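Handling Rules FAQ – Flernbridge Gripper Group

I keep getting the same questions about our handling rules, so I've put my answers in one place. I'm Fulvio Zanetti, I look after the rulebook, and I add to this page whenever something new lands in my inbox. Last big tidy-up was in May.

Who has to follow these rules?

Everyone who submits a grasp to the shared Tridus library. It doesn't matter if you ran it on a real arm or in simulation. If other people are going to build on your grasp, I want it to meet the same bar.

Are these an official standard?

Nope! They're house rules. If you're putting a robot near people you still have to meet whatever safety standards apply where you work, and nothing on this page gets you out of that. What we cover is narrower: how to pick up small, easily damaged things and how to write down what you did.

How many trials do I need?

100 per object, all with the same settings. Please don't run 60, change the finger speed and then run the rest. I know it's tempting when you spot something that could be better (I've done it), but then you have two half-sets and neither one is much use. Start over with a new entry number.

Do I have to report the failures?

Yes please, every one of them. A drop, a slip, a grasp that closed on nothing – they all go in the sheet. Entry 3095 is the one I send people to when they ask what a good failure log looks like. Getachew Negussie wrote it, and it's mostly plain notes like "slid out on the way up, left side first." That's all I'm after.

What force limit should I set?

Start with the lowest setting that might work and go up from there. For anything in the fragile class, stop after 3 steps and come talk to us before you go any higher. Write the final value in the log, with units. I've had to send back a lot of sheets with a bare number in that column.

What counts as fragile?

Anything that bends, scratches or snaps more easily than it gets dropped. Light bulbs, thin cups, eyeglasses. If you're not sure, call it fragile and use the stricter rules.

Is there anything special about eyeglasses?

Oh, plenty. They get their own section in the Yimer checklist, and I could talk about them all day. The short version: plan your contact on the frame, keep the load off the nose pads, and never use a temple arm as a lever. The pads sit on skinny little wires, and those bend long before the frame does. Check the clearance on both sides before you close, and check it from more than one view, because a pair seen edge-on can hide how near a pad is to a finger.

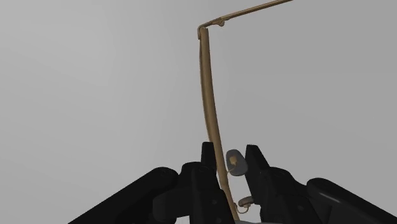
Eyeglasses between the gripper fingers, in simulation. Note how close the nose pads are to the right finger.

Would a pose with the pads that close get approved?

I'd ask for a second view before I said yes or no. If a pad is touching a finger, the entry goes back for a new approach angle. If there's a gap, write down how big it is and carry on.

Can I submit simulation results only?

You can, but tag them "sim" in the title and in the log. Untagged ones get pulled until they're fixed. Also list your friction values and the object model you used, so the next person can load the same thing.

Who reviews my entry?

2 people, and neither can be from your own team. Beton entries usually go to Getachew and me.

I disagree with one of the rules. What now?

Write to me and tell me what went wrong when you followed it. A log helps a lot more than a long argument – and yes, I do change things. The rule on restarting trial sets used to be much looser.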